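Plastic Bins for Small Household Things
Tips from the Flesville house pages, by Thoa Vũ

A shallow plastic bin with handle holes is one of the cheapest ways to get small things off a counter.
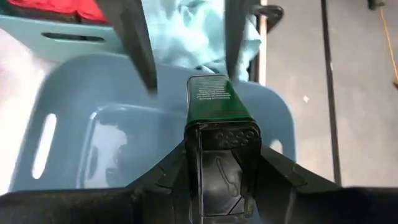
I keep two by the back door, and most of what used to pile up on the hall shelf now goes into one or the other. What follows is how I sort them.

Hard things and soft things go in separate bins. Tins, tape and flashlights are hard. Dust cloths, gloves and old T-shirts are soft. Mixed together, the cloths hide the tins and you end up dumping everything on the floor to find one item.

Choose a light color inside if you can. A dark green tin is easy to spot on light blue plastic. The same tin in a black crate disappears.

Lay flat tins down with the printed side up. If the print is too small to read at arm's length, put a strip of masking tape on the lid and write on it with a thick marker. Two words are plenty: "picture hooks," "spare fuses."

Check tins before you put them away. Anything with holes in it is no good for pins, seeds or powder — save it for larger pieces. Glossy tins show finger marks, and a dry cloth takes them off.

Don't fill a bin above the handle slots. Small items slide out through the slots when you carry it, and you can't get your fingers in properly. For narrow things like pencils, tape a piece of cardboard over the slot from the inside.

Wash the bin with warm water and a drop of dish soap, then turn it upside down on a towel. Grit collects under the rim, so run a damp cloth around there too. Skip scouring pads, which leave plastic dull.

Gunārs Lill wrote in September to ask how often to sort. I do mine every 12 weeks and it takes 17 minutes if I leave the radio off. Dead batteries go in a jar for the recycling drop-off, and odd keys get a tag with the date I found them. Any key still unclaimed at the next sort goes out with the scrap metal.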